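Wollinov House bathroom refit
Progress report to the Rawashdeh Fund
Period covered: November to February
Prepared by: Hussam Nseir, site manager

1. Status

Ground-floor and first-floor bathrooms are finished and in use. The second-floor bathroom was fitted out in February and is waiting on final sign-off. The two attic bathrooms have not been started. Water was off in the building for 12 hours in total over the period, all of it between 9 a.m. and 4 p.m., and residents had notice each time.

2. Spending

The grant line for fixtures and small furnishings stands at 1,613 remaining, after the last invoice from Forkex for valves and waste fittings. We spent 184 more than planned on sealant and wall preparation on the second floor, where the old tile adhesive took longer to remove than the survey allowed for. This was covered from the contingency and does not affect the attic rooms. Cups, towels and shelf containers were ordered through Jumia in one delivery to save on shipping. Receipts are attached separately.

3. Walls and towel bars

The original plan was to retile all five rooms. After the first room we changed to flat gray wall surfaces, which was agreed with the fund in November. They take less time to put up and there is no grout to maintain. Residents have commented that the rooms are easier to wipe down. The one complaint concerned noise during drilling, and we moved that work to the middle of the day.
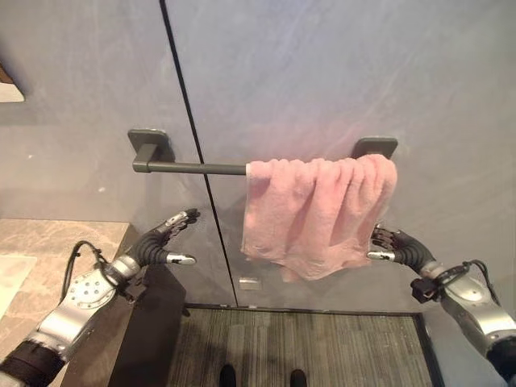
Towel bars were the item residents asked for most often in the survey we ran before the work began. The old rooms had a single hook on the back of the door, and towels ended up over the radiator or on the floor. We chose one straight bar per room in dark gray. A bath towel like the pink one takes up the right half of it and leaves the rest of the bar free for a second. The brackets are fixed through to backing timber, which we added after a bar in the first-floor room worked loose. That bar has been refitted and has given no trouble. We had considered heated rails and got a price for them, but the electrical work would have used up most of what is left for the attic.

The bar has been set at the same height in every room so far. Two residents on the ground floor have asked for a lower one. We can do this from stock with no extra material cost, and I propose to do it before the attic work begins.

4. Vanity, sink and storage

The old pedestal sinks had no surface next to them, so everything was kept on the window ledge or carried back to the bedroom. The new units have a marble-patterned countertop with a rectangular white sink set into it and a tall black faucet behind. There is space on the left for a cup with toothbrush and toothpaste, and a wall shelf beyond that for containers. The small vase of white flowers next to the faucet is part of the furnishing budget and cost very little.

The drain fittings are chrome in all units. Black ones were available to match the faucets but had a lead time of 90 days, and I did not think it was worth holding up the rooms for them.

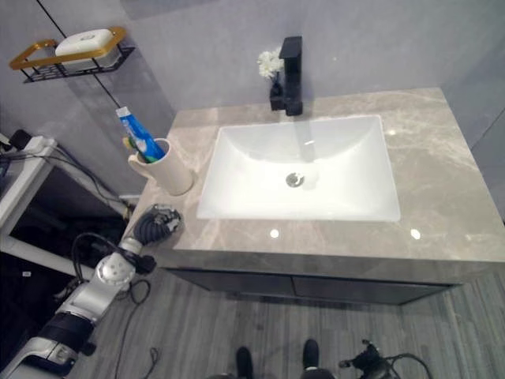

Najwa Rawashdeh asked, after reading the draft of this section, whether one shelf would be enough in rooms shared by several people, and whether a second could be added later without opening up the wall. She also wanted to know how the countertop would stand up to bleach, given what the cleaning rota currently uses.

On the shelves, a second one can go up later. It would need its own fixings, and I would want to check the backing first in each room. I suggest we wait for a month of normal use and then ask the residents. On the countertop, the supplier advises a mild detergent and a soft cloth. We have taken bleach off the supply list for the finished rooms and put a notice inside the cleaning cupboard on each floor.

5. Outstanding items

Second floor: final sign-off, and a door closer that needs adjusting.
Ground floor: lower towel bar, subject to your agreement.
Attic: plumber to confirm pipe runs before the vanity units are ordered. The sloping ceiling may mean a shorter countertop in the rear room.
All floors: spare set of faucet cartridges to be kept on site.

6. Decisions needed from the fund

Please confirm that the remaining fixtures money can be carried over into the next period. I also need a yes or no on the lower towel bar, and on the shorter countertop if the plumber's measurements require it.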